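Speaker notes: Tables, floors and tape. Laying out a shared workroom
Fidel Urrutia
10 October 2026

Slide 1. Title

Say good morning, say who I am. I ran the layout for the shared workroom at Prorkwood and before that I did the same job at Irnell. I'm not an architect. I came to this from running a print shop, where a bad layout costs you an hour a day and sore feet.

Handouts are by the door. The floor plans are on page 2, and people at the back will need them because slide 4 doesn't project well.

Slide 2. What I mean by a shared workroom

A room where different people do different jobs on different days, and where the furniture has to work for all of them. School art rooms count. So do repair shops, sewing rooms and college project rooms. A factory floor doesn't count, because there the job stays put and you can build around it.

Ask for hands: who has moved a table this week? Usually most of the room. Move on without making a joke of it.

Slide 3. Start with the walking

Most people start a plan with the tables. I start with where people walk. Stand in the doorway and watch for an hour. At Prorkwood people came in, dropped a bag, went to the sink, went to the shelves, then went to a table. The old layout put two tables between the sink and the shelves. Everyone carried water sideways through a gap.

Draw the walking lines first, in pencil, on a plan of the empty room. Then put the tables in what is left. You will have less space than you thought. It was already that small, only you were using the aisles as storage.

Slide 4. Prorkwood, before and after

Point at the before plan. The room is 690 square feet. Tables along the walls, one long run down the middle, shelves at the far end.

Point at the after plan. The long run is broken into separate tables with a walkway between them. Shelves moved to the side wall next to the sink. We lost one table. Two people complained in the first month and I still have the emails. By June they had stopped, and one of them had asked for a second table to go as well.

Cost of the move was 786 dollars, nearly all of it for an electrician to shift an outlet. Don't go into the outlet story unless somebody asks. It takes ten minutes.

Slide 5. Height

Standing work and sitting work don't mix on one table. Someone always ends up hunched. If you can afford only one height, go with standing height and buy stools with a footrest.

Measure from the elbow. Stand up straight, bend your arm, and the top should be a little below the elbow for ordinary hand work. Lower for anything where you push down, such as kneading or cutting heavy card. Higher for small detail work.

Show the elbow measurement on myself. Keep it short.

Slide 6. Tops

I get asked about tops more than anything else. My answers are dull.

Light colors beat dark ones. You can see a dropped screw or a needle on a pale top. A grain or a pattern is fine as long as it isn't busy. Matte finish, never gloss - gloss throws the ceiling lights straight back in your eyes.

Seal the edges as well as the face. At Irnell we sealed the faces and left the edges, and the edges swelled in the first wet winter.

Leave some overhang if people clamp things. Clamps need a lip to bite on. If the top sits inside a rail, check the clamp fits the rail before you buy a dozen of them.

Slide 7. Frames and legs

Metal frames last. Bolted ones can be tightened, welded ones can't but rarely need it. Whatever you buy, lean on the corner in the showroom and see if it moves. If it moves there it will move a lot more at home.

Legs that splay out are steady and they also catch feet. Allow for that when you draw the walkway. Measure from the foot of the leg, since the top will give you a wider aisle than you really have.

Slide 8. Floors

Hard floor for anything with water, paint or sawdust. Carpet for quiet. Carpet tiles in a gray or mixed color hide wear and you can lift one out and swap it. Buy spares on the first order, because the color will have shifted by the time you need them.

Carpet and casters don't get along. If the tables have to roll, get large wheels with locks.

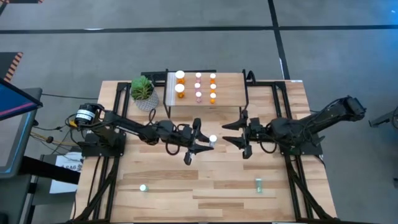

Slide 9. Tape

The cheapest tool in the whole talk. Tape on the floor tells people where a table belongs and which strip to keep clear. Before we spent anything at Prorkwood we taped the new plan onto the floor and lived with it for a month. We changed it twice. Moving tape is easy, moving an outlet is another matter (pause here if they laughed at slide 4).

Pick a color that stands out from the floor and use the same one everywhere. We tried one color for walkways and another for tables, and people could not remember which was which. Where two lines meet, run one past the other slightly so the corner doesn't lift.

On carpet, press it down hard with the back of a spoon and expect to replace it. Test a short piece somewhere hidden and leave it down for a few weeks before you do the whole room. Some tapes leave glue behind.

Slide 10. Light and power

Light from two sides if you can. One lamp overhead puts the shadow of your own head on the work.

Power from above is good where the ceiling allows it. Power from the wall means cords, and cords mean the tables drift toward the wall. You can read a room's outlets from where the tables end up.

Slide 11. Booking and storage

Short slide. Every table gets a number, and the number goes on the table and on the plan by the door. Nothing lives under a table. Give each group a shelf and a bin with a lid. At Irnell we let one group keep boxes under table 2 and within a season there were boxes under all of them.

Slide 12. Questions

Likely ones: noise, folding tables (I don't like them, hinges fail), and how to talk a landlord into moving a sink. For the last one, send them to the Zirlow handout, page 4. It has the letter we used.

Remind them to hand back the clipboards.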